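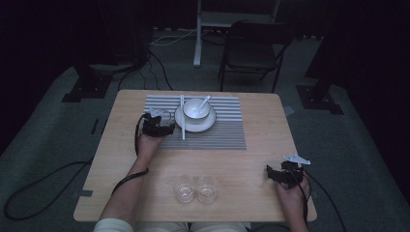

Cuenco, cuchara y palillos sobre un mantel individual a rayas.

La versión 16 de Stolteteo, el programa de dibujo de Vodevon, llegó en junio con un asistente que promete «ordenar la biblioteca del artista». A los usuarios de la plataforma de encargos Mornbridge se la ordenó tanto que muchos la encontraron vacía: pinceles, paletas y capas de referencia habían pasado a una carpeta llamada «Varios (2)».

El foro de Mornbridge reunió 800 mensajes en una tarde, varios de ellos publicables. Los ilustradores con retratos de personajes a medio colorear pidieron prórroga a sus clientes, que en general la concedieron. Uno preguntó si el suyo podía quedarse en boceto con descuento.

Vodevon calificó lo sucedido de «comportamiento inesperado del asistente» y recomendó reiniciar el equipo. Después recomendó no reiniciarlo – el segundo arranque vaciaba también la carpeta de varios – y por último retiró la descarga. 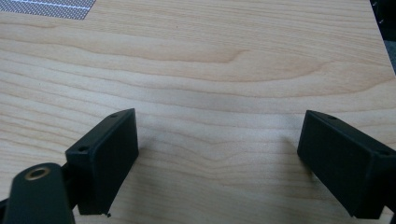
Vuelta a la versión anterior

La empresa ha publicado un parche que recupera los pinceles, aunque les cambia el nombre por un número. Quien prefiera la versión 14 puede instalarla desde la página de soporte, previa encuesta de satisfacción.

La feria de fanzines de Barrientos mantiene su taller de Stolteteo. Se ruega llevar lápiz.

Contacto | © Redacción, todos los derechos reservados | Volver arriba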